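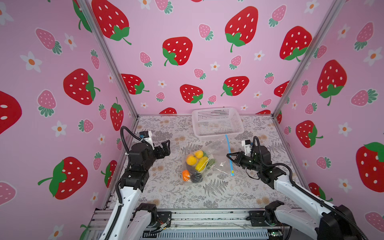

Setting up a two-arm bench for bag handling

Written by Innes Semple, Brondutwood shared workshop
Last changed 2024-07-01

These are the notes for building and running Trevor, the two-arm bench at Brondutwood. They start from the point where you have two small arms assembled and moving, each with a two-fingered gripper. If your arms are still in bits, follow the maker's build sheet first and come back.

The job we use for testing is a clear zip bag with toy fruit and vegetables in it. One arm steadies the bag and the other deals with the closure. It is a good deal harder than stacking blocks, and most of the choices below were made with the bag in mind.

What you need

Two arms with two-fingered grippers
Two wrist cameras and printed brackets
Aluminium extrusion for the front rail and the corner posts
Three wall panels and something to cover them with
A table top and a cloth
A controller board for each arm
A power supply that can feed both arms at full load
Cable ties, self-adhesive cable clips, a 4 mm hex key
A computer with enough free USB ports to give each camera its own
A second pair of small arms to steer with, if you plan to record by hand

The frame

Cut the front rail to 900 mm. Check both ends with a square before you bolt anything to them, and file off the burrs. Ours was cut on the old chop saw and one end was out, which put the whole frame into a twist that we spent an evening chasing.

Lay the rail along the front edge of the table and fix it down at both ends. Stand the two rear corner posts and bolt them loosely. Put the back panel in, then the side panels, and only then tighten the posts. If you tighten first the panels will not go in without bending.

The walls are there to give the cameras the same background every time. Before they went up, anybody walking past the bench ended up in the recordings, and so did the light from the kitchen door. Cover the panels with whatever you like so long as it lies flat and does not shine. Ours are papered in strawberries and daisies. Paste the sheets from the middle outwards and leave them overnight under a board. Trim the edges once they have dried.

Mounting the arms

Each arm bolts to the front rail through its shoulder mount. Put one near each end, facing the back wall, and leave room between the bases to get a hand in.

1. Slide the T-nuts into the rail before the mounts go on. There is no getting them in afterwards.
2. Set the left mount and nip up its bolts.
3. Set the right mount and do the same.
4. With the power off, swing both arms by hand towards the middle of the table. The grippers should be able to meet, and each should reach a little past the centre line. If they only just touch, move the mounts inwards.
5. Swing each arm outwards to its side wall. Note where it hits. You will need that for the joint limits.
6. Tighten all the bolts, then go round them a second time.

Mark the position of both mounts on the rail with a scriber or a fine pen. If an arm comes off for repair it has to go back in exactly the same place, or old recordings will no longer match the bench. Fergus Ritchie took the right arm off in March to change a motor and put it back a finger's width further along. We lost a good many recordings before working out what was wrong.

Wiring

Mount the controller boards low down at the front, near the arm bases, where you can see the lights and reach the plugs. Keep the motor power wires as short as they will go and twist each pair.

The wrist camera cable is the one that gives trouble. It has to follow the wrist through its whole range without pulling the plug or dropping in front of the lens. Leave a loop that stands up over the wrist and then runs back along the arm. To get the length right, fold the arm up as tight as it goes, then stretch it right out, and watch the loop in both positions. It should never go taut and never touch the table. Fix it to the arm with a tie on each link, loose enough to turn a little. Put corrugated sleeving over it if you have some.

Label both ends of every cable before you plug anything in. Left and right cameras look the same to the computer and it will swap them after a restart if you let it. In Handance, the program we use for recording, you can tie each camera to its own USB port under Devices. Do this once and write down which port is which on a bit of tape.

The table surface

A bare table top is a poor surface for bags. They slide, and the overhead lamp makes a bright patch that moves with every small shift of the bag. A cloth cures both. Ours is a fern print and it has been fine. Pull it tight front to back, then side to side, and fix it under the table edge with clips. A wrinkle will catch a fingertip sooner or later.

Iron it. Cecilia Asante thought this was a joke when she joined us and she now does the ironing.

Anything else that stays on the table should stay in one place. We keep a white mesh basket at the back centre and trace its corners on the cloth in pencil.

First power-up

Keep one hand on the power switch. Turn on one arm at a time.

Bring the arm up in hold mode and push gently on the wrist. It should resist and come back. If it droops, check the supply voltage under load before you look at anything else. If it buzzes, turn down the position gain on the joint that is making the noise.

Now set the joint limits. Use the wall positions you noted earlier and stop short of them. Set the lowest wrist height so that closed fingers just brush the cloth. A gripper that can press into the table will, and the finger screws are the first thing to go.

Run each arm through its home move on its own, then both together. Watch the elbows. They are what collides on a bench this narrow, while everyone is looking at the grippers.

Setting up the bag

Use a clear bag with a coloured zip strip. Ours is blue. The strip is easy to find in the camera view against a pale cloth, and a bag with a clear strip on the same bench was close to hopeless.

Fill it with toy produce of mixed shapes. A long piece such as a corn cob changes how the bag hangs, and a few round pieces will roll about inside and change it again. Do not overfill. There must be enough slack plastic at the top for a fingertip to get hold of.

Place the bag in the middle, between the two grippers. Turn it a little differently at the start of each run. Change the order of the contents as well, by giving it a shake. 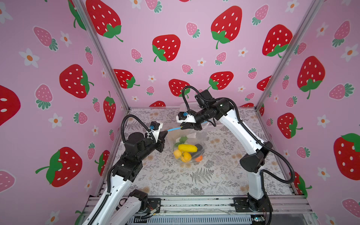 Right gripper closed on the top of the bag. The light-blue strip runs across between the two grippers.

Getting a grip on thin plastic

The stock fingers on our arms are smooth and slip on polythene. Stick a thin rubber pad to the inside of each finger and trim it flush with the tip. Replace the pads when they go shiny. Wipe them with a damp cloth at the start of a session and let them dry.

Come in low and from the side, with the fingers open. Close slowly. If you close fast the moving air and the first finger to touch will push the plastic out of the way, and you get nothing. When the fingers are shut, lift a very small amount and wait before doing anything else. A poor hold shows up in that pause.

Keep the bag held with one arm the whole time the other is working. If both let go together the contents slump and you might as well start again.

Set the grip force low to begin with and raise it one step at a time. On our arms the useful range is narrow -- too little and the strip slides through, too much and the motor heats up and cuts out partway through the run.

Recording

Open Handance and start a new set. Give it a name that says what is in the bag and which way the lamp was pointing.

Both arms go to home. Start the recording, do the task at an even pace, bring both arms back to home, stop. Do not hurry the slow parts. If you drop the bag, carry on and recover if you can, then mark the run with a note. Some dropped runs are worth keeping, so long as you can find them later.

We aim for 80 good runs in a set and stop for a break after every 6. People get sloppy when they are tired and it shows in the wrist paths. Hòa Khổng steers better than the rest of us and for a while did all the runs, but sets made by one person came out too much alike. Now we swap over at the break.

Play back a few runs from each set before you pack up. Look at the wrist cameras in particular. If a bracket has worked loose the view will have tilted, and it is much easier to see on the day than a fortnight later.

Common faults

One arm stops dead and the other carries on: usually a loose plug at the controller board. Check the light.

Camera picture freezes: two cameras are sharing a USB port through a hub. Give each its own.

Arm shakes when stretched right out: mount bolts. If they are tight, check that the rail itself is fixed down at that end.

Grippers close but not fully: a pad has crept off the end of a finger.

Home position drifts over a session: run the Lirnura calibration script again with the arms cold. Doing it with warm motors gives slightly different numbers.

Fingers catch on the cloth: lowest wrist height is set too low, or the cloth has come off its clips at the front.

Shutting down

Bring both arms home and lower them onto their rests before cutting the power. They fall if you do not. Switch off at the wall, coil the steering arm leads and hang them on the hook. Write the number of good runs in the bench book, with anything you changed.

If a part breaks, put it in the tray with a label and tell Wilma Lamont, who keeps the spares list. Finger screws and rubber pads are in the top drawer and do not need writing down.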